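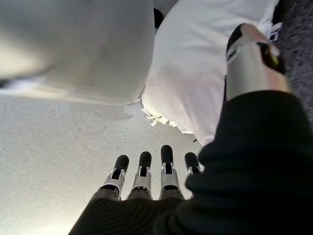
Kadden Floor Mat, Large

Item 474. In stock, ships rolled in a cardboard tube that will outlive us all.

The Kadden is a mat for people who stand in one place for a living, or who stand at the sink long enough that it feels that way. It has a dense foam core and a flat woven top. It won't fix your posture. Your mother has been trying for years and she had better tools.

Homex has sold some version of this mat since before we had a website. The current one got a new edge in June, after Ravindra Dwivedi in our returns department caught his toe on the old one and wrote a memo. The edge now slopes. The memo is still on the wall.

What you get

One mat
Four corner grips (peel and stick, repositionable until you get crumbs on them)
A care card you will lose

Size and weight

Length: 131 cm
Thickness: 2 cm
Weight: heavier than the last one, so bend your knees

Colors

Slate, Oatmeal, and Solanside Green. The green is darker than it looks on most phones. If you are matching it to a cabinet, order the swatch first. We have read your emails.

Laying it down

Unroll it upside down and leave it overnight. The corners will curl for the first day or two and look as if they mean to stay that way. Put a few cookbooks on them. Sweep the floor before you add the grips, and press each one down for a slow count of ten.

Don't use it over radiant heating, on a wet patio, or on thick carpet, where it turns into a small boat.

Cleaning

Wipe with a damp cloth and a drop of dish soap. No bleach. Do not put it in the washing machine. It will go in. It will not come out the same, and neither will the machine.

From buyers

"Bought it for the kitchen and now the dog owns it. Good mat, according to the dog." Nabila Ngau

"Smelled like a new shoe for a week, then fine. Four stars because of the week." Satish Bansal

"I had the Saxena mat before this and it was softer, but it went flat by spring. This one is firm and I've come around to it." Vandana Srivastava

Returns

Send it back within two months, rolled, in the tube. Folded mats come back to you with a note from Ravindra.

Page updated 2021-12-28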